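Home | Health | Opinion | Local | Archive

Ask About the Ride Home

Last updated: 2024-10-24

My father had a knee replaced in June at the hospital in Vurkdale. The surgery went well. The discharge did not. He was sent home after 2 nights with a folder of 30 pages, and the only page he needed was near the back. It listed which blood thinner to take and for how long.

I don't blame the nurses. The one who went over the folder with us had other patients waiting, and my father was still foggy from the pain pills. He nodded at everything. By the time we got to Dasavmont he couldn't tell me when the next dose was due.

Hospitals should be required to call every surgical patient within a day of discharge, and the caller should be someone who can answer a drug question. Kitis Regional has done this for three years. Our hospital says it would cost too much. I would like to see that number next to the cost of one readmission.

Until then, families have to do the work. Bring a second person to the discharge talk. Ask for one sheet with drug names and times – large print, if you can get it – and leave it where meals are eaten. 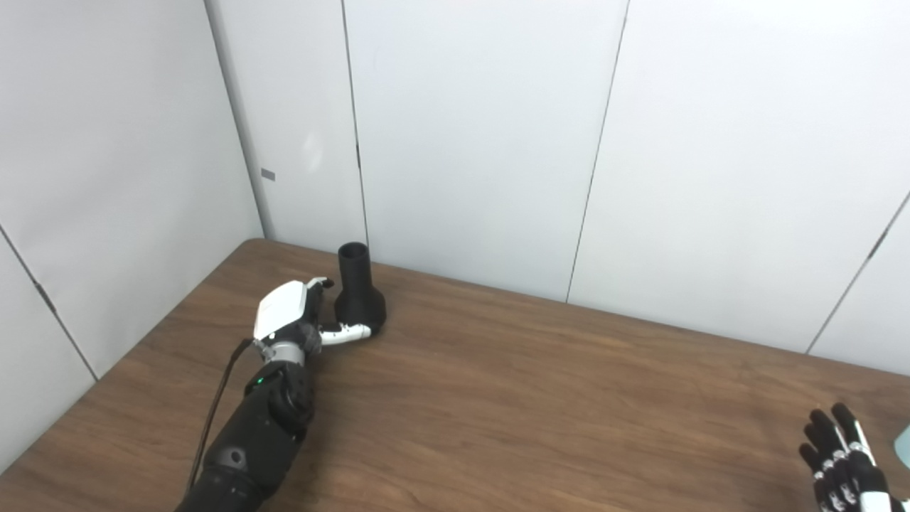
A wooden tabletop with a streaked grain.

My father is walking 400 yards a day now. He still has the folder.

– Marius Jitaru

Comments (3)

kneesandall: Same thing with my wife's hip. We called the desk twice and got voicemail.

R. Hordiienko: I worked discharge for years. We wanted to make those calls. There was no staff for it.

pat_v: Ask the pharmacist too. Ours went through the whole list with us.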